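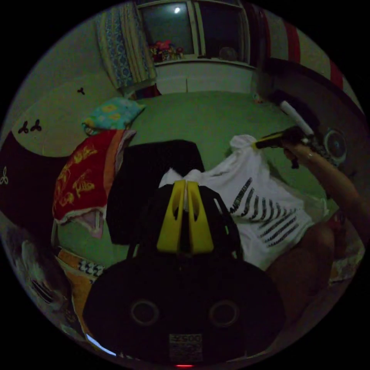
Bed, green sheet. White striped tee up next, black garment folded to the left of it.

August, 4:40 pm. Folding on the bed, no table

Picking up from the last entry. Question is still the same one Sun-ja Ji put on the whiteboard: can the bed be the only work surface for the folding guide, or do we have to tell people to clear a table first. The Drestgate draft says table. Half the people who'll read it haven't got a table worth clearing, so bed it is, at least for this round.

Setup notes before I forget
- bed against the wall, green sheet left on, pulled tight first by hand
- pillow stays up by the wall (light blue, yellow flowers). Did think about taking it off. Left it
- red cloth with the yellow print is on the pile at the left edge, pink and white thing under it. Not part of today, don't fold, don't count
- finished stuff goes left, unfinished right. Swapping sides halfway through is how the last session got muddled

Black garment first. Easy. Fold sides in, bottom up, done, rectangle. Edges not perfectly square but I'm calling it good, the guide is for drawers and not for a shop display. Dark plain fabric is hard to read though, you can't see where the center line is. Note for the draft: start beginners on something with a pattern.

White tee with the black diagonal stripes. Thought this would be the easy one for that exact reason and no. The diagonals pull your eye off the real vertical. I lined the fold up with a stripe the first go and got a shirt shaped like a slice of pie. Redid it using the shoulder seams. Better. So the advice is:

> Use the seams. Ignore the print, esp. if it runs on a slant.

Collar is the other thing. If the collar and shoulders are bunched when you start, everything below follows. Smooth from the collar down, then out to the sleeves, then fold. I kept going sleeves first out of habit and had to go back. Twice.

Sheet problem. Fabric on fabric grabs. On a table the shirt slides when you square it up, on the sheet it takes the sheet with it and you get a ridge running under the work. Fixes tried:
1. Tuck the sheet harder at the foot end. Helps some.
2. Lift and set down, no dragging. Helps most. Slower.
3. Flat board under the shirt. Works great but then it's a table, so what's the point

Going with 2 in the text and 3 as a side note. Kovalchuk will want 3 as the main method, he can argue it with Sun-ja.

Sitting on the bed vs kneeling next to it: sitting tips the mattress toward you and the shirt creeps. Kneeling is flatter but 7 minutes of it and my knees had opinions. Standing and bending is worst of all, back. No good answer, maybe just say sit back from the edge and keep the work at arm's length. Will try a firmer matress at the Irik place if they let us in again.

Folded size. Aiming for 300 mm on the long side so it fits the Covutow drawer insert standing up. The black one went in fine. Tee measured over after the pie shape attempt, ok after the second. Haven't tried both in together with anything else so no claims about how many fit.

Draft text, step one, rough:

"Lay the shirt face down with the collar pointing away from you. Run both hands flat from the collar to the hem. Do it again. Lift any part that is bunched and set it down, don't tug."

Sun-ja read it over my shoulder, says "hem" is fine but wants "bottom edge" in brackets after. OK. She also says 597 words is too long for one side of a card and she's right, has to lose a third. First cut is the whole paragraph on sorting colors, which has nothing to do with folding and I don't know who put it in. (me, probably)

To do
- rewrite the seam bit, put it before the sleeves bit
- long sleeves, not started
- ask Kovalchuk for the drawer insert drawing, the one on the shared drive is the old one
- find 2 more slanted prints, one tee isn't enough to say anything about diagonals
- thicker stuff, sweatshirt etc. Guessing the lift and set method gets clumsy there
- tape measure back in the kitchen drawer!! it was missing again this morning

5:25. Stopping here, tee is folded and on the left pile with the black one. Long sleeves next time, start with the plain gray.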